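リアリティ番組の「卒業」について思うこと

四月から配信が始まった恋愛リアリティ番組「ゼンディセル」を、先週ようやく最終話まで見終えた。無人駅の近くの一軒家に男女が集まり、20日間一緒に暮らすだけの番組である。優勝も賞金もない。帰りたくなった人は、朝食の席で「卒業します」と言って出ていく。

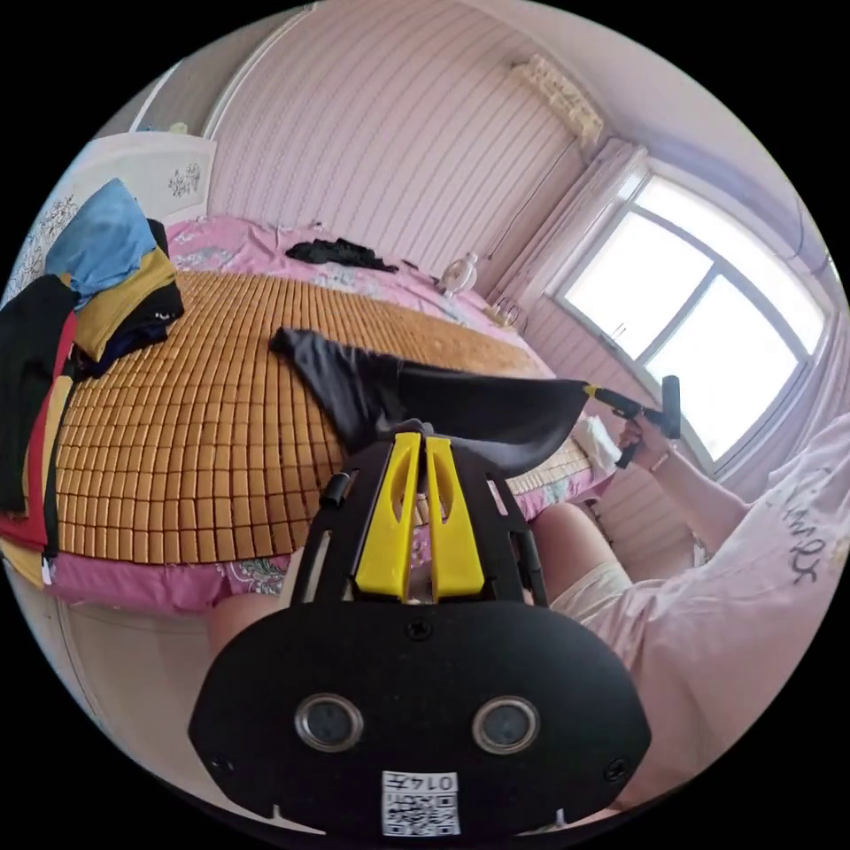
最初に卒業したのは料理人のニカノールだった。三話の途中なのでかなり早い。理由は仕事の都合と字幕が出たが、前の晩にイアラと口論する場面があり、視聴者の多くはそちらを理由だと考えているようだ。私は仕事の都合で合っていると思う。一話で、店の改装が近いと本人が話していた。

イアラは最後まで残った。編集では気の強い人として扱われていたが、洗い物をしている場面が一番多かったのもこの人だと思う。

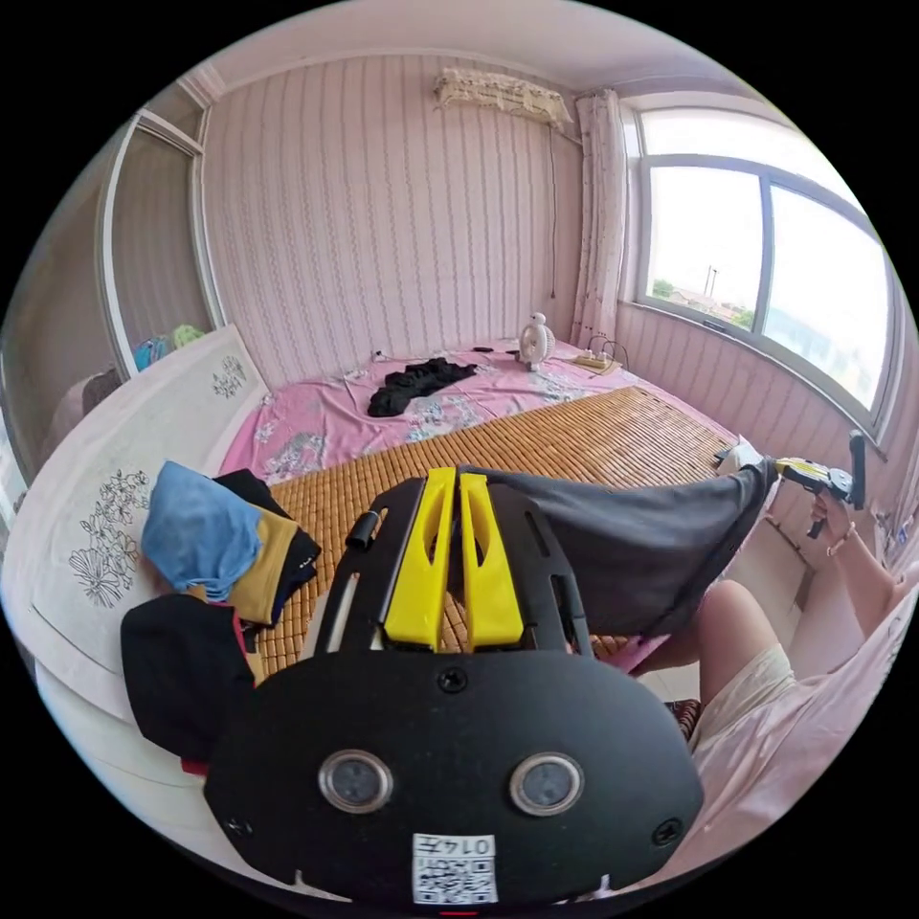 この記事は約2分で読めます

番組の公式掲示板には、最終話の配信後に1000件を超える書き込みがあった。全部は読んでいない。305件目あたりまで読んで、そこでやめた。イリアが最後に告白しなかったことへの不満がほとんどで、同じ内容が続いたからだ。

告白しなかったことについては、私は不満がない。五話の夜の台所で、クスムが「返事はいらない」と言っている。イリアはそれを聞いて黙ってお茶をいれた。二人の話はあそこで済んでいて、最終話の駅の場面はおまけのようなものだった。
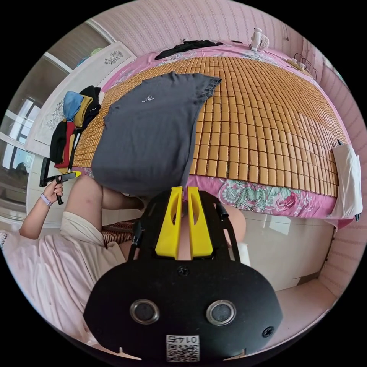 ビセンテ・レイバ(会社員、番組感想を書く人)

音楽は前作「ウェストン」のほうが良かった。今回は会話の裏でずっとピアノが鳴っていて、声が小さいイリアの台詞が聞き取りにくい。字幕をつけて見直したら、聞き逃していた台詞がいくつもあった。これから見る人には最初から字幕をつけることをすすめる。

ナレーションは減った。前作では全員の気持ちを毎回説明していたので、これは良い変更だと思う。

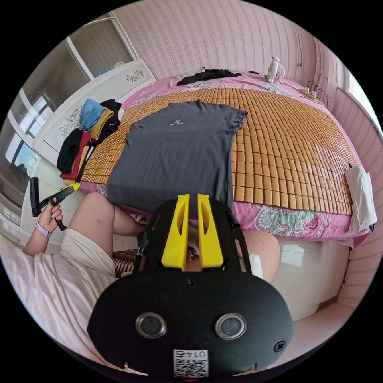 衣装についても少し書いておく。出演者の服は自前だそうで、回を追うごとに地味になっていく。一話のニカノールは派手な柄のシャツを着ていたが、七話にもなると、残った男性陣はみな部屋着に近い。ベッドに広げてある濃い灰色の半袖Tシャツ、胸に小さな白いロゴが入ったこういうものを着て、朝の食卓に座っている。私は後半のほうが見ていて落ち着いた。服が地味になると会話も短くなり、天気と買い出しの話ばかりになるのだが、そのあたりが今作で一番好きなところだ。

特別編は110分あるらしい。卒業した人も集まるとのことで、店の改装がどうなったのかが気になっている。見たらまた書く。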